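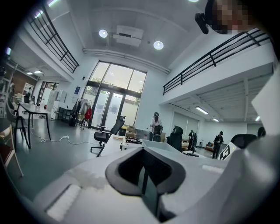

By the Dulside Young Readers Desk
May 27, 2020

How Does a Town Pay for a New Bridge?

Think about the last bridge you crossed. Maybe you were on your bike, or squashed in the back seat with your knees against a bag of groceries. Somebody had to decide that bridge should be there, and somebody had to pay for it. Bridges cost a LOT of money, much more than a town keeps lying around!

Let's look at Dulside, where a new walking and biking bridge is going up over the Qiu River. It will be 208 feet long, and it will join the Skananen neighborhood to the middle of town. Right now, kids in Skananen have to go all the way up to the highway bridge to get to the library. Phew!

Where does the money come from?

Most of it starts with taxes. A tax is money that people and businesses pay so that everyone can share things like roads, fire trucks and parks. When your family buys a pair of sneakers in Dulside, a little bit of the price goes to the town. So those sneakers are helping to build a bridge (pretty cool for a pair of shoes).

But taxes come in slowly, a bit at a time, and builders need to be paid while they work. So the town borrows. It does this by selling bonds. A bond is a kind of promise: you lend the town some money today, and the town promises to pay it back later with some extra on top. The extra part is called interest. Dulside will pay back its bridge bonds over 40 years. If you are nine now, you'll be 49 when the last bit is paid!

The state can help too. It gives some towns a grant, and a grant is money you don't have to pay back. Towns have to apply for one, and the forms are very long. Dulside's application was 61 pages, with maps.

Who gets to build it?

The town writes down exactly what it wants and asks companies to name their price. Each price is called a bid. The town compares the bids and checks that each company can really do the job - a super cheap bridge that wobbles is no good to anyone. Dulside picked a company called Umano, which began digging on the Skananen side in April.

Words to know

Tax: money people pay for things everybody shares
Bond: a promise to pay back borrowed money
Interest: the extra you pay for borrowing
Grant: money that doesn't get paid back
Bid: the price a company offers to do a job

Try it yourself

Ask a grown-up what has been built in your town since you were born. Then see if you can find out who paid for it. Look for a sign or a metal plate near the entrance - lots of bridges and libraries have one!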